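Garra de mão: dedo direito não fecha até ao fim depois de 600 ciclos

Kinga Pintér
Boa tarde a todos. Tenho duas garras de mão Brevisetti na bancada, dedos pretos planos. Desde junho que a direita dá problema: mando fechar, o dedo direito pára antes do meio e o controlador acusa erro 11 (sobrecorrente). O esquerdo vai bem. Se desligo e volto a ligar trabalha uns minutos e depois outra vez o mesmo.

Já limpei as almofadas, já reapertei o suporte. O contador marcava 592 ciclos na primeira falha, agora passou os 600 e falha quase sempre. Ontem pior, ficou a meio e quando fui puxar com a mão fechou de repente. Apanhou-me a ponta do dedo, nada de grave mas assustou.
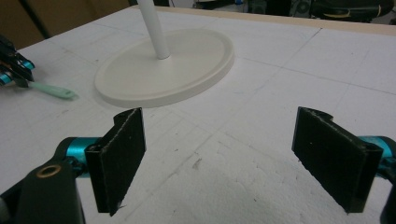 O firmware é o que veio de fábrica, não mexi em nada. Cabo trocado com o da outra garra, igual. Alguém já viu isto? Não queria mandar para a Karpenko e ficar semanas sem ela.

Heikki Savolainen
Antes de mais: NUNCA puxar o dedo com aquilo alimentado. Em erro 11 o motor larga, mas o controlador tenta de novo passados 8 segundos, foi isso que te apanhou. Corta a alimentação, espera os LEDs apagarem e só depois mexes.

Quanto à avaria, cheira-me a junta. Com tudo desligado roda o dedo devagar à mão, primeiro um depois o outro. Se o direito prende num ponto fixo, é rolamento ou sujidade lá dentro. Se roda livre em todo o curso, então vê o motor ou o encoder. Não subas o limite de corrente para "resolver", queimas o driver. Desativa tambem o rearme automático enquanto testas, está no menu de segurança.

Fedir Zakharchenko
a minha fazia o mesmo, recalibrei o zero e passou. experimenta

Yaroslav Moroz
Recalibrar só disfarça se a junta estiver presa, a mim voltou ao fim de uns dias. Era um parafuso da junta apertado demais, aliviei um quarto de volta e ficou. Como dizes que reapertaste o suporte, via isso primeiro. Se mesmo assim der erro manda para a Karpenko, com o numero de série e o registo de erros à mão.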